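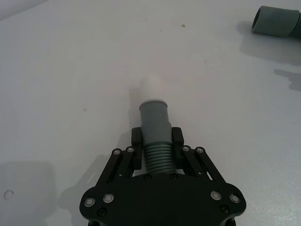
*Gray fitting, ribbed part near, white cap at the far end*

Hi all,

Replying on the list instead of privately since a couple of you asked to be kept in the loop about the Gremedmont sink saga, and because I know there are other people with the same vanity (same builder, same weird cabinets, same drawer that doesn't clear the pipe). Quoting the part I'm answering:

> I've got the bathroom sink on the garden side completely apart now and I'm stuck on
> the connector piece between the drain and the wall. The old one has a ribbed section,
> then a smooth part that opens out like a cup, and there's a white thing stuck in
> the cup end. Is the white part supposed to come out? I've pulled on it and I'm scared
> I'm going to break it. Also, can I reuse the ribbed part or is it junk? It doesn't
> LOOK cracked but it's been under there since before we bought the place.
>
> And does anybody know if the store in Jidcombe carries these or do I have to order?
> I'd rather not be without a sink all week, there's only the kitchen one otherwise and
> the kids brush their teeth over the dishes.

OK! So, toothpaste on the dishes, I'm familiar. We did that for most of October, and I don't recommend it.

The picture up top is the same general kind of piece, or near enough that I think we're talking about the same animal. Ribbed gray section at one end, then the smooth collar with the wider rim, then the white rounded cap poking out. If yours matches that, read on. If yours has a nut with wings on it, or it's all one color, or the ribbed part is in the middle, stop and send the list a photo before you buy anything, since you may have the other style and I've only wrestled with this one.

**The white part.** On mine it came out. I'd been treating it like it was part of the fitting for way too long, and I had even bought a replacement that I thought was wrong on the grounds that it had no white bit. It was a cap sitting in the socket. I can't promise yours is the same! Some of these have a white liner that is meant to stay put, and if you haul on that with pliers you'll be sorry. What I'd try first is a soak in hot tap water, a few minutes, then twist. Don't pull. Twist and wiggle, with a rubber dish glove on for grip. If it turns at all, even a hair, it's a cap and it'll come. If it doesn't budge after a couple of soaks I'd leave it be and take the whole piece to the store with you.

Please don't put a screwdriver in there. I nicked the inside of the collar on my first one doing that and then spent an entire evening convinced I had a bad washer. I did not have a bad washer. I had a scratch right where the washer sits.

**Reusing the ribbed part.** This is where you'll get different opinions and mine is only mine. I wouldn't. The ribs are great for getting around a misaligned wall pipe, but they hold onto everything that goes down the drain (hair, soap, that gray paste, ugh), and you can scrub the outside until it looks brand new while the inside of every ridge is still disgusting. If you do want to check it, put a finger over one end, fill it up over a bucket, and flex it gently in each direction while you watch the valleys between the ribs. That's where mine let go. Dry it completely first or you'll never see the drip. I also ran a cotton swab down the valleys, and it came out black, and that was the end of any plan to reuse it.

A new one was 12 dollars. I'm as cheap as anyone on this list and I paid it without a whimper.

If you have the room and your wall pipe lines up reasonably well, you could skip the ribbed style altogether and go with smooth pipe and a regular trap. The person at the counter gave me a bit of a speech about that, and I think the speech was right, they do clog less. You should also check what's allowed where you are, as I gather some inspectors don't care for the flexible kind at all. I couldn't make smooth pipe work with that dumb drawer. If you're willing to lose the drawer, you've got options I didn't have.

**Where to get it.** Jidcombe had them when I went, but not where you'd look. They weren't with the sink stuff! They were on the back wall past the garden hoses, low down, in a bin with no label that I could find. Bring the old piece. Bring it in a bag, obviously. I brought measurements the first time, written very neatly on an index card, and came home with something that was the right size on one end and hopeless on the other. The collar end is the one that matters for matching, the ribbed end has some forgiveness in it.

If they're out, the Phromma catalog has a plumbing section toward the back and they ship pretty fast. I ordered my spare from them. The collar on it was a slightly different shade of gray, which bothered me for no good reason, and then I shut the cabinet door and never thought about it again.

**Putting it in.** This took me 40 minutes and a lot of that was lying on my back looking for a washer that was on my shirt. What I did, for what it's worth:

- Cleaned the end of the wall pipe with a rag and dish soap and let it dry. There was a crust on there I'd taken for part of the pipe.
- Dry fit everything, no washers, to see how it wanted to sit.
- Took it apart again and put the washers in, tapered side facing the joint. I had one backward. It leaked right away, so at least I knew.
- Hand tight, then a tiny bit more. That's it. If you're grunting you've gone too far.
- Tried to keep the ribbed part as straight as the cabinet would let me, with a steady downhill slope to the wall. Any sag is going to fill up with gunk.
- Filled the sink to the overflow, pulled the stopper, and held a dry paper towel under each joint while it emptied.

The paper towel trick is the best thing I learned in this whole business. Your fingers get damp from crawling around under there and then everything feels like a leak, but you can't argue with a paper towel. I left a fresh one flat on the cabinet floor overnight too and checked it in the morning before I put the cleaning bottles back.

Oh, and put the bucket under BEFORE you take the old piece off, and don't then empty the bucket into the sink you've just taken apart. I know. I know! I'd had a long day. It went straight through onto my socks.

One more thing on the drawer, as a few of you in the Gremedmont units have asked. I cut a notch in the back of mine with a coping saw so it clears the pipe. It's ugly and it's on a slant, and it holds hairbrushes just as well as it did before. If you measure, measure with the pipe in place and the drawer all the way shut, and leave yourself more gap than you think, the ribbed section will move a little when somebody shoves a bottle of shampoo in next to it. My first notch was too shallow, and every time the drawer closed it nudged the pipe, and I'm pretty sure that's what finished off the old one in the first place.

I've still got some odds and ends left over that I'm happy to hand on: a bag of mixed washers, most of a roll of thread tape (you don't need it for the slip joints but you might for the supply lines), and a basin wrench that I borrowed from the Mollusstead tool shelf and need to take back. If you want the wrench before it goes back, say so, I'm driving over there on Friday after work and could drop it on your porch on the way. It's a bit stiff but it does the job if you put a drop of oil on the jaw.

If you get the white part out, would you let the list know? I'm curious whether they all had one or if it was only a few of us. And if it's a liner after all, and I've led you astray, then tell everybody that too so the next person doesn't soak theirs for nothing.

Also does anyone have a trick for getting the old plumber's putty off the underside of the drain? Not the pipe, the flange up in the bowl. I used a plastic putty knife and mineral spirits and it took forever, and I've got the other bathroom to do at some point before the holidays. My hands smelled like a paint can for days. I'd take any suggestion that doesn't involve a heat gun, I don't trust myself with one that close to the countertop.

Good luck with it, and keep the toothpaste away from the lasagna pan.

(the downstairs end unit, Gremedmont)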